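Joltow 黑色桌面板用了两个月

桌面板是十一月换的，原来那块浅色的边角已经翘了，灯一开还反光。Joltow 这款黑色板我看了挺久，到手价139，尺寸按自己的桌架选，付款后第6天送到。

包装是双层纸箱，四角有护角，拆开没有磕碰。背面没有预钻孔，要自己打。我和 Vasco Moreira 一起装，他扶着，我拧螺丝，连量带打孔花了一个下午。说明书只有一页，孔距没写清楚，这一点要扣分。
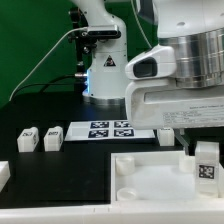
黑色台面，后面是绿色背景墙。

用下来最满意的是颜色。黑得比较匀，和绿墙放在一起不抢眼，晚上开灯干活眼睛也舒服一些。之前那块浅色板，看久了发累。

缺点也有。第一是显灰，白色的碎屑落上去特别清楚，我现在每天收工前用半干的布擦一遍。第二是留指印，手上有油的时候一按一个印子，干布擦不掉，得加一点清洁剂。第三是边缘封得一般，右后角有一小段摸着刮手，我自己用细砂纸磨过了。客服答应补一条封边，到现在还没收到。

承重方面，商品页写的是200公斤，我没有试到那个程度。平时放的东西不算轻，中间目前没有下弯，桌架也没响过。

Fermín Herrera 买的是 Ternia 的同类板，贵一些，封边比这块好，颜色偏灰。预算够又在意边角的可以看那款。只想要一块平整的黑板子，Joltow 这个价位可以买，记得提前备好钻头和螺丝，箱子里配的那包螺丝偏短。

评分：四星，扣的一星给说明书和封边。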